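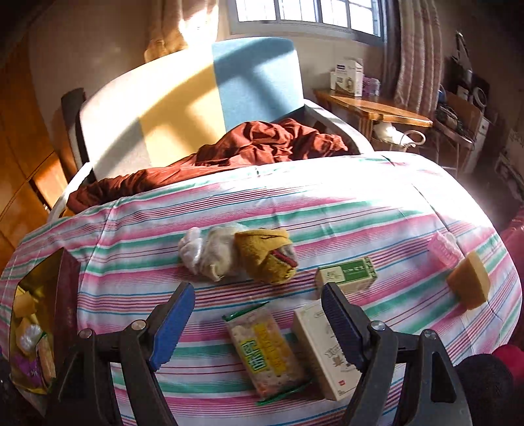 Fig. 7. Striped cloth and plush toy.

Section 7: Washing Things That Aren't Clothes

The Flamivard was designed for shirts. We know from the calls that come in to the service line that it is also used for tablecloths, bath mats, stuffed animals, dog beds and, on one memorable Saturday, a tent. Most of these can be washed safely on the Mixed Household program. The tent is covered under Repairs.

Before you start

Read the care label on each item. If the label has been cut off for being scratchy, treat the item as delicate and the person with the scissors as responsible.

Check that the machine is level and that the water supply is turned on. If you skipped the leveling steps in Section 2, go back and do them now. A wet dog bed on the spin cycle will find out whether you did them.

Running the Mixed Household program

1. Shake everything out over the floor or, better, outdoors. Crumbs, coins and hair clips collect in the drain filter, and cleaning the drain filter is your job.

2. Close all zippers and hook-and-loop fasteners. An open fastener will attach itself to the most expensive thing in the drum.

3. Check seams and buttons on anything stuffed. Sew up small holes first. Stuffing that gets out in the wash does not go back in.

4. Place stuffed items in the Jundel mesh bag supplied with the machine and pull the cord tight. One item per bag.

5. Load the drum loosely, with large flat items unfolded. A tablecloth put in as a neat square will come out as a neat square, clean on the outside.

6. Pull out the detergent drawer and add detergent to the compartment marked 2. The other compartment is for prewash, and this program has no prewash. Detergent placed there will wait patiently for a program that does.

7. Turn the dial to Mixed Household. The display shows the default spin speed of 400 rpm. Leave it alone for stuffed items. You may raise it for flat cottons.

8. Press Start and hold until the door clicks. A quick tap only wakes the display, which will then look busy while doing nothing.

Note: The remaining time is an estimate. The machine weighs the load, thinks it over and changes its mind. If the display stays on the same minute for a while, it is balancing the drum and does not need encouragement.

Detergents and additives

Use a low-suds detergent, liquid or powder. Follow the dose on the detergent package for a half load, even if the drum looks full, as household items are bulky and usually less dirty than they look. Bath mats are the exception.

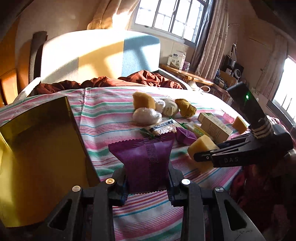 Too much detergent is the most common cause of a stiff, slightly sticky tablecloth. If this happens, run Rinse and Spin with no detergent at all. You may need to do it again. Fabric softener is best left out of this program altogether – it coats towels, flattens plush and makes everything smell of an imaginary meadow.

Lencho descaling powder may be used in an empty drum only. Do not combine it with a wash to save time.

Caution: Never mix bleach with descaling powder, vinegar or any other cleaner. This can produce toxic fumes. We have no joke about this one.

Caution: Do not wash items that have been in contact with gasoline, paint thinner or cooking oil fires. Residue can ignite in a dryer long after the smell has gone.

Caution: Remove battery packs and sound boxes from toys. If the sound box cannot be removed, wipe the toy clean by hand with a damp cloth.

Drying

Take the load out promptly. Lay stuffed items on a rack, turn them now and then, and squeeze the thickest part before you decide they are done. The outside dries first and is not to be trusted. Flat cottons can go on a line or into a Jollgate dryer on Low. Pull hems straight while damp and you may get away without ironing.

If the display shows 133

Code 133 means the load is unbalanced and the spin has been canceled. The machine is protecting your floor.

1. Wait for the door to unlock. Pulling the handle does not speed this up and will eventually need a new handle.

2. Separate anything that has wrapped itself around anything else. Look inside tablecloths, where socks go to retire.

3. If there is only one heavy item in the drum, add a couple of towels.

4. Close the door, select Rinse and Spin, and press and hold Start.

If the code returns with a well-spread load, check the leveling feet again before calling the service line. They will ask you to do it anyway, and they will wait on the phone while you do.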